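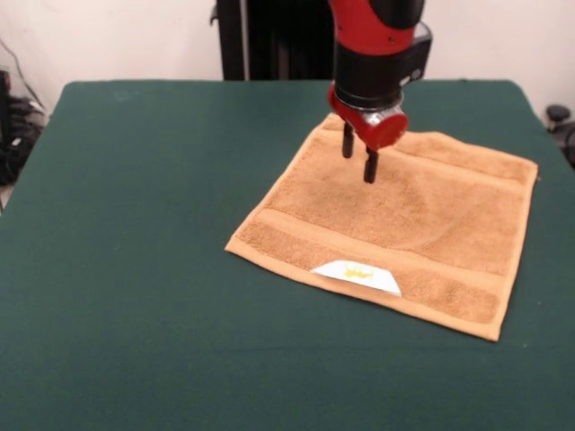 What size should the small terry towels be folded to for the Wivcombe shelves?

Fold them in thirds along one edge, then in half across. A 30 cm towel comes out near enough 10 by 15, and two stacks fit side by side on the 219 mm shelf if the folded edges face out.

On Tuesday the Mandesham list wrote:
> We have been folding in quarters. The stacks lean
> after 18 or so and the top ones slide off. Is it
> the towels or the fold?

Mostly the fold. Quarters put all the thickness at one corner -- turn every second towel around if you have to keep that fold. Smooth each towel flat before the first crease, as terry holds a ripple and it shows up later as a lump.

The Gilchrist batch is 900 gsm and will not stack as high. Keep those separate from the Brirkar ones.

Fold sheet is in the usual folder, revision from January.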